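3.2 Packing a pair

I kept the packing task small on purpose: one pair of gloves, one open box, no lid and no tissue paper. My earlier notes on the 318 returns from Walau said crumpled cuffs were the main complaint, so cuffs got most of my attention.

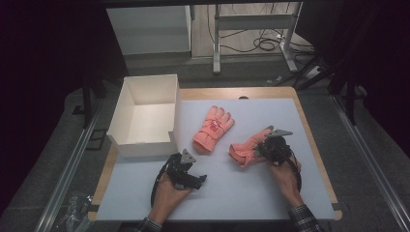

Figure 4. Gloves and box on the work surface.

Gloves are funny things to pack — they never agree on which way is flat. The padded, quilted kind has a strap across the back of the hand, and I'd call that the stiff side. With the fingers spread, a glove takes up far more room than it needs to, so I score the folding separately from the placing. 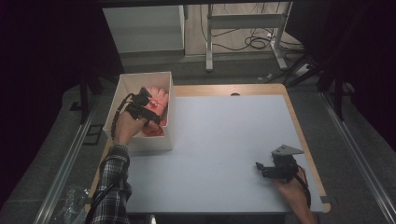 Packing Studies Group, Vasić

Where a glove ends up matters too. Bunched into a corner of the box counts as "in" for me, but it doesn't count as "neat" — Irén Gál and I argued over that one for most of August.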